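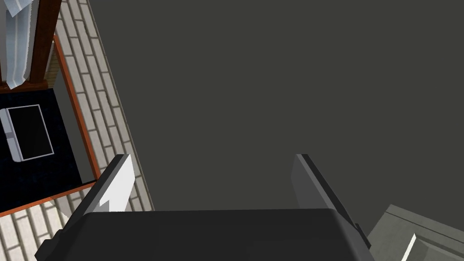

Players who log in to Horkeck after the April patch will notice first that their houses look darker. The online game has had player housing since launch, and until now every room in it was lit evenly from all sides, whether it had a window or not. Even light makes objects hard to read. The two fingers of the gripper above have much the same shape, but the inner face of the left one is nearly white and the right one is a mid to dark grey, and that difference tells the eye which way each plate is turned. Horkeck's furniture never had it. A wardrobe looked the same from the front and the side, and a white shelf against a white wall more or less vanished.

Nuanchan Chaimongkol, who leads the housing team, says the old system was chosen for speed. The game was built to run on cheap laptops, and a busy street in Hundia, the starter city, can have dozens of homes loaded at once. Working out shadows for all of them was not possible. "We turned it off in the first month and meant to go back to it," she says. "Then we had crafting to finish, then boats."

The new system works out the light for a room only when something in it is moved. The result is stored and used again until the owner next picks up a chair. On the test server, a fully furnished house took 2 seconds to update, and most smaller ones were done before the menu had closed. Visitors do not wait at all, as they download the stored version.

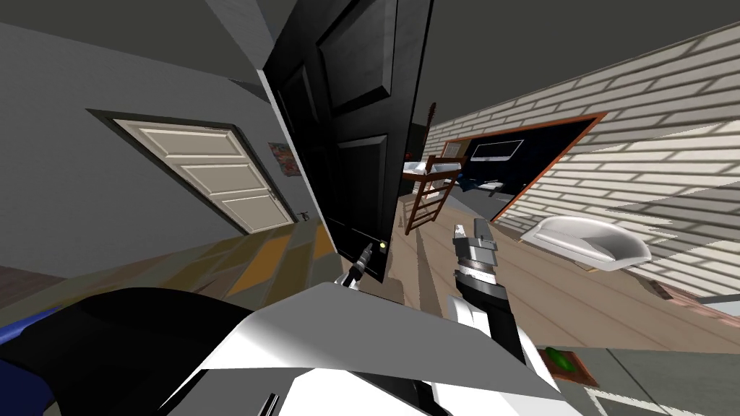 There are limits. Each house can hold 45 light sources, counting lamps, candles and fireplaces, and anything above that is switched off starting with the oldest. Some of the larger guild halls in Chantharasri are well over. One hall on the test server had 874 candles in it, placed one by one over several years, and its owners have asked for a special case. Chaimongkol says they will not get one, but candles of the same type will be merged if they stand close together.

Windows now matter too. A plot facing the harbour in Milton gets sun in the game's morning and is dim by its evening, and prices have already moved. A south-facing cottage there went for about 3000 silver during the test, well above its neighbours across the lane. Players with gloomy plots can apply for one free move in the month after the patch.

Anyone who prefers the old look can keep it. The setting is called Flat Lighting, it sits under Housing in the options menu, and it affects only your own screen. Guests will see your rooms with shadows whatever you choose.

Contact us | Subscriptions | Copyright, all rights reserved | Back to top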